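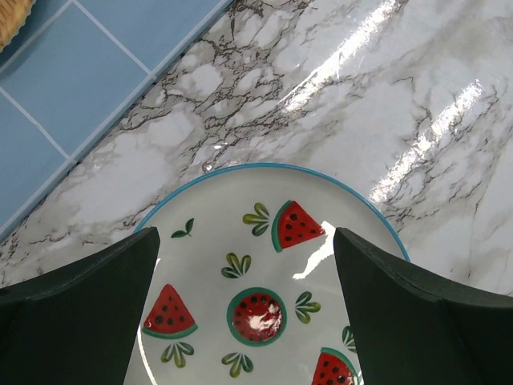
Forums > Manipulation > Data and Good Practice > Glare rule for tabletop recordings

Search this forum Advanced Go

relu_ursu
I want to settle the glare rule before we write it into the recording guide for Ormont. The draft says to reject any episode where a reflection touches the target object in the wrist view. With a glossy plate on that marble counter you get a white patch on the glaze, another across the round watermelon in the middle, and long streaks over the stone behind. Under the draft that goes in the bin. I reviewed 146 episodes in August and the rule would have thrown out most of the kitchen ones.
Relu Ursu

kfchou
I wrote that line and I would keep it. Operators need something they can apply in two seconds. If you let them judge how much glare is too much, you get a different answer from each person.

musa_n
Disagree with King-fai. Real kitchens have glossy counters and glazed dishes. Train on matte only and the policy falls over the first time it meets a lamp. On Grarance we had the same rule and dropped it after 19 days.

My version: reject if the rim can't be followed where the fingers will close. Glare in the middle of the plate is fine. Tag it and move on.

kfchou
"Can't be followed" by whom? And the fingers hide part of the rim anyway once you are that close.

musa_n
By the reviewer, on the last frame before the fingers reach the plate's edge. If the fingers are hiding it, check an earlier frame.

M_Renaud
Two separate things are getting mixed up. One is whether the episode is usable, the other is whether the station was set up right. The setup rule should stay strict: lamps where the sheet says, exposure locked, no changes mid-session. The reject rule can be looser.
Maxence

relu_ursu
I can live with that. So a glare tag with none / background / object / contact area, and only the last one is a reject?

kfchou
Four tags is one too many. Merge none and background and I'll stop arguing. I still want a spot check by a second reviewer, 11 out of every 200.

ch_choi
Please also say what happens to episodes already rejected under the old wording. Tai deleted theirs and regretted it.

relu_ursu
Keep them, retag them later. I'll post the new text on Sun 14 September and leave it open for comments.

musa_n
Fine by me. I still think the spot check is too small.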